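Fingertips first: what we learned from slowing the hand down

19 October 2018

I've been promising a proper write-up of the grasp timing work for weeks, and several of you have (politely!) pointed out that my last three posts were about bicycle brakes. So here goes. It's a long one, and I'm still a bit giddy about the result, so forgive me if I run on.

The question we started with sounds almost too small to bother with. When a hand with several fingers picks up a little block, should all the fingers close together, or should one of them arrive early and wait for the others? Most of the code I've inherited over the years does the first thing. You send one closing command, every joint moves at the same rate, and whichever fingertip touches first gives the block a shove. With big objects you never notice. With small ones the shove is most of the story.

Maysoun Abou Jaoude had been saying this for ages. Her idea, which we started calling Brondar after the name of the folder she kept it in, is that the thumb should go to its place first and stay there, like a wall. Then the fingers come in one at a time, each one stopping as soon as its motor current rises, and only when all of them have reported contact does anything squeeze. It's a tiny change in the code. I think the first version was 36 lines, and a good few of those were comments complaining about the other lines.

My contribution was the less glamorous half: working out whether it helped, in a way that would convince someone who didn't already like the idea. I was quite sceptical, I should say. Waiting for each finger makes a grasp slower, and I've seen plenty of clever closing routines that look lovely on a foam ball and then fall to bits on anything with a corner.

So we used corners. Cubes are nasty for a rounded fingertip. If you land squarely on a face you're fine, and if you land on an edge the block spins away from you before the others can do anything. We also made a point of not tidying the blocks between attempts. If one ended up crooked, the next attempt had to deal with it crooked. That turned out to matter more than any other decision we made, and I'll come back to it. 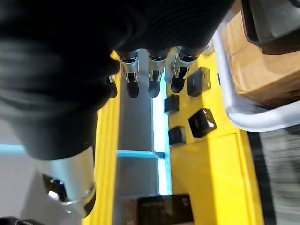 The comparison itself was plain. Two closing routines, the old one and Maysoun's, picked by a coin flip in the software before each attempt so that neither of us could nudge things along by choosing the easy moments. The arm moved to the same height above the block each time, the hand closed, the arm lifted, and we recorded whether the block was still held after a short pause. No partial marks. We ran 439 attempts in all, spread over several afternoons, and I entered every one of them into the sheet myself with a cup of tea going cold beside me.

The old routine dropped or missed the block in 27 per cent of its attempts. I'd expected something in that region, and if anything I thought it would be worse. The new one came in at 19 per cent. That isn't a miracle, and I can already hear one particular reader asking what happened the rest of the time, but for a change that costs nothing in hardware I was thrilled. I went for a walk round the car park to calm down!

What made it more interesting was where the gain came from. When I split the attempts by how the block was lying, the two routines did almost equally well on blocks that were sitting straight. There was hardly anything in it. Nearly all of the improvement came from the crooked ones. With everything closing at once, a tilted block gets hit on an edge by one finger and starts turning, and by the time the next finger turns up it's aiming at a place where the block used to be. With the thumb already parked, the turning block has something to lean on. You can see it in the current traces too - one small bump as the first finger arrives, then a gap, then a second bump, and by the third the line is nearly flat.

If we'd straightened the blocks every time, as I wanted to at the start because it was neater, we'd have found no difference worth mentioning and probably given up.

A few things that didn't work, for anyone tempted to try this at home or in the lab. Setting the contact threshold from the data sheet was hopeless, as each joint has its own amount of friction and one of ours would report that it had touched something while waving in thin air. We now do a short warm-up where the hand opens and closes on nothing, and take the threshold for each finger from that. Changing the order of the fingers made less difference than I'd hoped. Starting from the one furthest out was slightly better on some afternoons and slightly worse on others, so I'm calling that noise until I have more attempts. And squeezing harder at the end was a flat-out mistake. It turned good grasps into bad ones, because a rounded fingertip sitting near an edge just rolls off it.

On speed, the waiting adds about a second to each grasp at the moment. Maysoun reckons we can win most of that back by letting the fingers move quickly until they're close and only then slowing down. She has a branch with this in it already. I've asked her not to show me until I've finished checking the first set of numbers, as I know perfectly well I'd drop everything and play with it.

There's still the matter of things that aren't cubes. I have a bag of odd-shaped wooden beads at home that I'd love to try, and a friend has offered me some very slippery bottle tops. Before that, though, I want to repeat the crooked-block attempts with the thumb moved a little further in, as I have a hunch our starting position was too generous. The raw sheet needs its column names cleaning up and then I'll put it online. If you want it sooner than that, leave a comment and I'll send you the messy one.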